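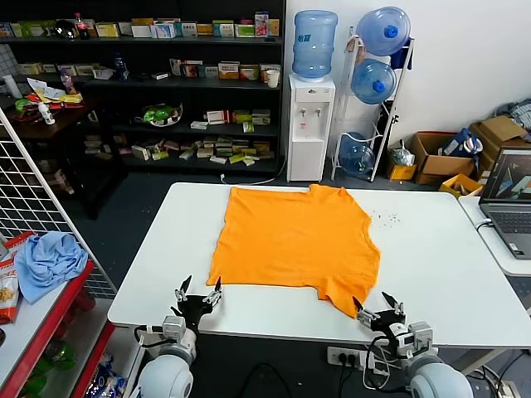 作者：拉吉塔·谢赫（Rajitha Sheikh），数据采集组，操作手册编写

第6章 双臂衣物任务的示范采集

6.1 本章的范围

本章说明怎样用Kumarasinghe双臂工作台，为Ernanen学习系统采集衣物任务的示范数据。读者应当已经完成第4章的机械臂上电和第5章的相机标定。如果你还没有做过这两章的内容，请先不要继续。

本章用T恤作为操作物体。毛巾和长裤的步骤大部分相同，不同的地方写在第7章。

本章里的几个词，我们按下面的意思使用：

示范：操作员通过主手控制两只机械臂，从开始位置到结束位置完成一次任务。一次示范保存为一条记录。
批次：同一件衣物、同一个任务、同一名操作员连续采集的多条记录。一个批次是80条。
头部视角：从工作台上方往下看的相机画面，能看到整件衣物和两只夹爪。
腕部视角：装在夹爪附近的小相机的画面，左右各有一路。

6.2 开始之前的检查

请按顺序检查下列各项。每个批次开始前都要检查一次，中间休息后回来也要检查。

1. 桌子的位置。桌子的前边要和地面上的定位标记对齐。如果有人移动过桌子，请回到第5章第3节，重新确认相机的外参。

2. 电源线和信号线。线缆要有足够的余量，手腕转到最大角度时不可以拉紧。桌子下面的插座板请放在操作员的脚碰不到的地方。

3. 夹爪的指尖。用干布擦一次指尖的内侧。然后让夹爪空着开合三次，听一听有没有不正常的声音。

4. 采集电脑。打开Jurkudard采集程序，确认三路画面都在更新。画面右上角的帧计数应当一直增加。如果某一路停住，请关闭程序，重新插那一路相机的接头，再打开程序。

5. 磁盘空间。剩余空间少于900 GB时，程序会给出黄色提示。这时还可以继续采集当前批次，但是不要开始新的批次。

注意：机械臂上电以后，任何人的手都不可以进入两只机械臂之间的区域。需要整理衣物时，先按下“暂停”，等状态灯变成白色，再伸手。

6.3 摆放衣物

学习系统需要看到不同的初始状态。如果每次都把衣服摆得一样平、一样正，训练出来的策略在别的状态下就容易失败。所以摆放是采集工作的一部分，请认真对待。

1. 按下“暂停”，等状态灯变白。

2. 看程序左侧的“摆放提示”。提示分为四种：平铺、平铺并转动、局部折叠、随意放下。

3. 按照提示把T恤放到桌面上。衣身可以有皱纹，下摆可以稍微超过桌子的边，一个角折过来也可以。这些都不需要修正。

4. 确认衣物的大部分在头部视角的绿色方框里面。袖子的一部分在方框外面是允许的。

5. 手离开工作区，坐回操作位置，然后按下“就绪”。

说明：提示为“平铺”时，不要求熨过一样的平。曾经有操作员花很长的时间去抹平每一条皱纹，这没有必要，而且会使数据过于单一。

关于背景：房间里的架子、纸箱、饮水机等物品可以保留在原来的地方，采集期间也允许有小的变动。请不要为了画面好看而用布遮挡背景。桌面上的碎屑也是同样的处理，如果它不影响夹取，可以在两个批次之间再清理，批次进行中不要清理。

6.4 录制一条示范

1. 握住左右主手，慢慢移动到开始姿态。两只夹爪应当在衣物靠近操作员的一侧，指尖张开，不接触布料。

2. 踩一下左踏板。听到一声短音后，录制已经开始。

3. 在开始姿态停留一秒，再移动。这一秒的静止画面用来对齐三路相机的时间。

4. 移动夹爪靠近要夹的位置。靠近布料时请降低速度。可以参考腕部视角来判断：要夹的布边应当进入两个指尖之间的空隙，不要只压在一个指尖的外面。

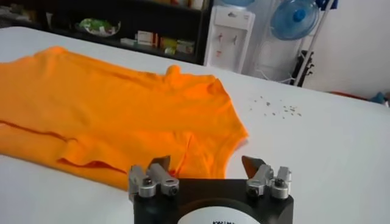 5. 合上夹爪。合上以后先向上提起一点，从画面中看布料是否跟着移动。如果没有夹住，可以张开再试一次。同一条记录里最多试三次，超过三次请按“放弃”。

6. 完成任务卡上的动作。两只机械臂同时移动时，请保持它们之间至少一个拳头的距离。

7. 放开布料，让两只夹爪回到开始姿态，再停留一秒。

8. 踩一下右踏板，录制结束。程序会弹出评价窗口。

小心：踩右踏板之前请不要松开主手。主手突然落下会被记录成动作，系统会从中学到错误的行为，也可能使夹爪碰到桌面。

6.5 给记录做标记

每条记录结束后，操作员要马上选择一个标记。请不要等到批次结束再一起选，那时候已经很难记清楚。

成功：任务卡上的结束状态已经达到。
成功，有重试：结束状态已经达到，但是中间重新夹取过。
失败：结束状态没有达到。
无效：相机中断、线缆挂住、有人进入工作区等情况。

“失败”的记录不要删除。Ernanen在训练时会使用其中一部分，用来学习哪些状态需要重新夹取。“无效”的记录不参加训练，但是也会保留，供维护人员查找原因。

如果你在两个标记之间犹豫，请选比较差的那一个，并在备注里写一句话。例如：“左袖最后没有放平”。备注用中文或英文都可以。

6.6 批次结束

1. 在程序中选择“关闭批次”。程序会检查每条记录的长度和帧数，需要几分钟。

2. 检查结果里如果有红色的行，请双击打开，看一遍回放。确实有丢帧的，把标记改为“无效”，并补采一条。

3. 确认批次编号。编号由程序自动生成，例如编号977的批次，文件夹名就是batch_977。请不要手动修改文件夹名，上传程序是按照这个名字来查找的。

4. 选择“上传”。上传到Trilstead服务器期间可以关机械臂的电源，但是不可以关采集电脑。

5. 让两只机械臂回到休息位置，断开动力电源，再把衣物收走。

6.7 常见的问题

腕部视角的画面很暗。
检查夹爪是否正好遮住了光。如果抬起机械臂以后画面恢复正常，就不需要处理。不要在批次中间修改曝光值。

夹爪合上后总是滑脱。
先擦拭指尖，再确认夹爪力度的档位与任务卡一致。如果还是滑脱，请停止采集，联系沙赫纳兹·卡纳加拉特南（Shahnaz Kanagaratnam），由她来判断是否更换指尖。

衣物在示范中掉到地上。
踩右踏板结束录制，标记为“失败”。按下“暂停”，等状态灯变白后再捡起衣物，按照原来的摆放提示重新开始一条。

程序提示“起始姿态偏差过大”。
主手和机械臂的位置不一致。松开主手，选择“重新对齐”，等进度条走完，再回到6.4的第1步。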